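2023年6月，Gedton，闷热，傍晚有一点风

今天的主要成就是把麦片摆整齐了。写下来看着有点心酸，不过日记嘛，总得有人负责记录这种事，大人物都忙着写回忆录。

从早上说起。六点多被楼下的垃圾车吵醒，躺着听它倒车，嘀嘀嘀，嘀嘀嘀，倒了好几次都没倒进去，最后一次声音里带着明显的火气。我很同情它。那个巷口我骑自行车都要侧一下身。既然醒了，就起来做早饭，打开橱柜，一袋开了口的燕麦从上层滑下来，正好落在我昨天刚擦过的灶台上，撒得很均匀，像是有人认真撒过的。我站着看了一会儿，决定先喝咖啡。

咖啡喝完燕麦还在那里。

这个橱柜我从一月就说要整理。一月那次我甚至买了收纳盒，透明的，带盖子，盖子上可以写标签，还配了一支笔。结果收纳盒比橱柜的隔板深两厘米，门关不上。退货要自己付运费，我就把盒子留下了，现在里面装的是别的收纳盒的说明书和那支笔。橱柜门从那以后一直用一根橡皮筋绑着，后来橡皮筋也断了，换成一根绿色的，是绑芦笋的那种。买芦笋是为了吃得健康，最后真正用上的是橡皮筋。

所以今天早上的燕麦事件可以说是蓄谋已久。我把它扫起来，扫进簸箕，簸箕漏，扫了第二遍。然后我把上层的东西全拿了下来，想着反正都撒了。这是一个错误。上层的东西拿下来以后占满了整个灶台和半张饭桌，包括：一盒前年的圣诞茶，两罐一模一样的鹰嘴豆，半包意面，另外半包意面（形状不同，不能合并，我试过），一瓶已经跟瓶盖长在一起的蜂蜜，还有一大盒写着“家庭装”的麦片，445克。我一个人住，这个家庭装吃了大半年，至今仍有半盒。我摇了摇，声音很沉，已经不像麦片的声音了。

看了一眼钟，该出门了。于是我就这样把一厨房的东西摊在那里走了，像个犯罪现场，只不过受害者是周末。

坐的726路。我每次都要跟人解释726和720不是一条线，720往河那边走，726绕到旧市场后面，多绕十二分钟，好处是有座位。今天没有座位。我旁边站着一位阿姨，抱着一棵装在花盆里的番茄，叶子不停扫我的耳朵。番茄已经结了几颗，青的。她每到一站都低头跟它说一声“快到了”。我到站的时候她还没到，我差点也跟番茄说再见。

Grirkent那栋楼的电梯又停了，门上贴着一张纸：“检修中，请走楼梯，感谢理解。”那张纸已经贴黄了。我对这句“感谢理解”很有意见，它先谢了你，你就不好意思不理解。走上去，后背全湿。楼梯间里有股油漆味，二楼的扶手刚刷过，没有贴纸，这件事倒是不需要我理解，我的手掌自己发现了。灰色的，洗了三遍，指缝里现在还有。

到了工作间先洗手，再喝水，再开始今天的正事：摆麦片。

我以前对摆东西这件事没有看法。在家里我摆东西的原则是“放得下就行”，放不下就用橡皮筋。可是到了桌子上，大家都看着那块地方，“放得下就行”就不够用了。盒子朝哪边，谁在前谁在后，高的要不要挡住矮的，彩色的要不要跟彩色的挨着，随便哪一条都可以耗掉一个上午，而我确实耗掉了一个上午。

一开始我是按大小摆的。大的在后，小的在前，像拍毕业照。摆完退后两步看，觉得很傻，每一盒都站得笔直，中间露出一条大缝，像毕业照里有人请假。

然后我按颜色摆，蓝黄红，蓝黄红，交错着来。我对这个方案抱有很大希望，心想这样比较活泼。摆出来像幼儿园的围墙。路过的同事停下来，看了看，说：“挺好的。”停顿很长，长得足够我把它们全部拿下来。

第三次我想起楼下Ejigu的货架。Ejigu是Grirkent楼下那家小店，卖面包、电池、雨伞，以及一种我从没见人买过的粉红色的腌萝卜。店里的货架是我见过最有主见的货架：同样的东西必须排成一竖列，前面那个被拿走了，后面那个就往前挪，绝不横着占地方。我问过为什么，店里的人很惊讶地看着我，说不然怎么知道后面还有没有。我当时觉得这话说了等于没说，今天回想起来，觉得有点深奥，接着又觉得还是等于没说。

总之我下楼去看了一趟。理由是实地考察，顺便买了一个芝麻面包。我在麦片那一格前面站了太久，店里的人过来问我是不是找不到什么，我说没有，我就看看。她说：“看麦片？”我说对。她点点头，走开了，走的时候把旁边的巧克力往里推了推。我在Gedton住了这么多年，第一次被人当成可能偷巧克力的人，心情很复杂，一部分是觉得自己还年轻。

面包是好吃的，芝麻掉了一路。又是楼梯。这回我没碰扶手。

回到桌前，把木架子搬正。说一下这个架子。它是从Fleredano的目录里订的，浅色的木头，一条一条的板子，四个角下面有短腿。目录上它摆在阳台上，上面放着一盆薄荷和一本翻开的诗集，旁边一杯柠檬水，整个画面像在暗示买了它的人从此就不用上班了。到货的时候它是平的，一包木条，一袋螺丝，说明书上没有字，只有一个圆头圆脑的小人，在第三步开始皱眉头。我到第二步就皱了。装好以后多出来一颗螺丝。我翻来覆去找那颗螺丝该去的地方，没有找到，架子也没有塌，我只好把螺丝放进抽屉。抽屉里还有三颗，来自别的家具。我怀疑所有家具都多给一颗，好让人保持谦虚。

说到价钱，它花了大概660，具体多少我不愿意去翻单子。阳台诗集套餐的价格，干的是放麦片的活。它倒没有怨言。

板子之间有缝，这是它唯一的脾气。盒子放上去，如果有一个角正好压在缝上，就会往一边歪那么一点，不倒，就是歪着，像一个人在听你说话但已经不信了。你得把它提起来，挪一点点，再放下，听见“嗒”的一声平的，才算数。要是声音是“嗒嗒”，两下，那就是还没踩实。我花了相当长的时间听这个。隔壁有人放音乐，我过去请他们小声一点，他们问我是不是在开会，我说不是，我在听麦片。后来他们把音乐关了，一直到中午都没再打开。我猜他们是出于担心。

午饭在楼梯口吃的，那里有一扇能开的窗户。吃的是昨晚的剩饭，加了一罐鹰嘴豆，就是那两罐一模一样的之中的一罐，早上出门时顺手塞进包里的，这么一说今天我对橱柜的整理也算有了推进。开罐的拉环断了。后来用剪刀尖撬的，姿势不雅，但鹰嘴豆吃到了。窗外能看见旧市场的屋顶，上面晾着一排拖鞋，单只的。可能另一只在别处晾着，也可能市场屋顶上有个故事，我没有时间去打听，下午还要跟麦片谈判。

下午两点多，太阳转到这一边，屋里热起来。我把袖子卷上去，又开始摆。

先说我在这件事上的新认识。蓝色的要从里到外排成一列，这是Ejigu教的。黄色的也是，一个在后，一个在前，贴着站。红的单独一边，靠后。听上去毫无难度，小孩也会。难的是摆好以后忍住不动它。我总觉得红的那边太空，它自己一个站在后头，前面什么都没有，像聚餐时坐在桌角、旁边位子一直说“有人”的那种人。我把它往前挪过，挪到前面它又显得太积极。挪回去。再往中间靠靠，挨到黄的，两个颜色挨在一起像番茄炒蛋，我就饿了。又挪回去。

如此来回了不知多少趟。同事端着茶杯又经过一次，这次什么都没说，只把茶喝得很响。

还有那些小的红盒子。这是我今天最拿不定主意的部分。大的都有架子站，小的怎么办？也上架子的话，站在大盒子前面，像被家长领着去打疫苗。不上架子的话，就只能躺在桌面上。我试过让它们立着，立得住，可是人一碰桌子它们就倒，倒的声音不大，但很有态度。后来我想，算了，躺着吧，谁下午不想躺着。

于是就有了下午三点钟的局面，我觉得这是今天最接近“完成”的一刻：

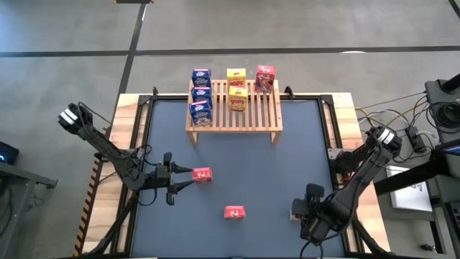
我去洗了个杯子，回来的时候已经又想改了。这是我的老毛病。小时候写作文，最后一句总要擦掉重写，擦到纸破，老师在破洞旁边批了一个“良”。我妈把那篇作文留着，说是纪念，每次搬家都翻出来给我看一遍那个洞。

改的冲动主要在黄的那一组。POPS这个字印得那么大，红的，一进门就往眼睛里跳，在那么多盒子里只有它是在喊话的。我念了一下午，念到后来在心里变成了一种节奏，泡泡泡泡泡。下楼梯的时候也在念，一级一个泡。要是有人问我今天学了什么外语，我可以说一个词，并且说得很流利。

我试着把它们转过去，背面朝外，安静是安静了，但背面也不见得谦虚，而且整排看上去像在罚站。转回来。泡。

大概任何人长时间盯着一排早餐盒都会产生一些不该有的想法。我开始给它们分配性格。蓝色那一列是同一个单位的，一起来一起走，制服统一，上面那道红白的横条像工牌带子。最前面那个干活最多，因为人总是先拿它。最里面那个从来没人碰过，年终总结倒写得很厚。黄的是一对做销售的。红的那个，盒子上画得最花，所以我猜它的含糖量也最不好意思说。这个猜想没有依据，我也没有去看侧面那张表。看了就不好玩了，再说字那么小，我得戴眼镜，眼镜在包里，包在椅子上，椅子在那一头。

四点多来了通知，说明天上午有人要用大房间，让大家把过道里的纸箱清掉。过道里的纸箱有一半是我的，里面是Fleredano寄架子时塞的填充纸，揉成一团一团的，我一直舍不得扔，觉得总有用。今天终于把它们一团一团抻平，叠好，装进一个袋子，然后把袋子拎下去扔了。抻平那一步现在看是多余的。但扔一袋整整齐齐的废纸，跟扔一袋乱七八糟的废纸，心情是有差别的，前者有点像给它办了个手续。

扔完纸，收集点的人告诉我今天不收纸，今天收玻璃。我说袋子已经进去了。他说那你捞出来。我说够不着。我们两个一起低头看了看那个桶，里面很深，我的纸躺在一堆酒瓶中间，白白净净，叠得真好。他叹了口气，说下次注意。我说一定。对于一个刚刚跟麦片相处了一整天的人来说，这场对话已经算很热闹了。

下班坐726回来，有座位。车上有人在吃炸鱼，整车都在装作没闻到。我靠着窗，想着家里灶台上还摊着那一大摊，心里很平静，甚至有一点跃跃欲试。一个刚在工作上取得重大突破的人回家面对区区一个橱柜，我以为会是碾压。

先说结果：没有碾压。

我把Ejigu的原则用上了。一样的东西排一竖列，从里到外。问题是我家没有一样的东西。唯一成对的是鹰嘴豆，而其中一罐已经被我中午吃掉了。剩下的每一样都只有一个，于是就有了很多只有一个成员的列，也就是说，一横排。摆到一半我意识到这跟早上拿下来之前的摆法没有任何区别，只是现在顺序反了，蜂蜜在右边。

家庭装麦片也没有地方站。它太高，上层进不去，躺着又太长，门关不上，斜着放倒是可以，但要占掉三样东西的位置。我把盒子压扁，把里面那个袋子卷起来，想用一个夹子夹住。夹子找不到。我翻遍抽屉，找到四颗多余的螺丝（家里这边的，工作间的另算），一把没有锁的钥匙，还有一张餐馆的收据，背面写着“记得买夹子”，是我的字。

最后用那根绿色的芦笋橡皮筋把麦片绑上了。这样一来橱柜门又没东西绑，现在它开着大约一拳的缝，从我坐的地方看过去，里面黑黑的，像在听我写日记。

圣诞茶我泡了一包，前年的，喝起来是肉桂味的热水，还行。蜂蜜那瓶在热水里泡了半小时，盖子纹丝不动，瓶身的标签倒是整张掉了下来，漂在盆里。现在它是一瓶没有名字、打不开的东西。我把它放回上层，靠左。

晚饭吃的就是那半盒麦片，加牛奶。软的，从第一口起就是软的，应该软了好几个月了。我站在灶台前把一碗吃完，一边吃一边看那个碗，想着它跟蓝盒子上印的那个碗是不是差不多。大概不差太多，差在我这个碗边上有个缺口。

灶台缝里还有早上撒的燕麦，拿牙签剔出来一些，剩下的先不管。指缝里的灰漆用食用油擦掉了大半，现在手上一股炒菜味。

明天要记得：买夹子。买橡皮筋也行。给楼下那张“感谢理解”的纸换一张新的，要是没人换，我打算自己打印一张，把字号调大。包里那半个芝麻面包忘了拿出来，刚才想起来了，去看了一眼，芝麻全在包底，跟眼镜在一起。

还有，红的那盒，我还是觉得应该再往前一点点。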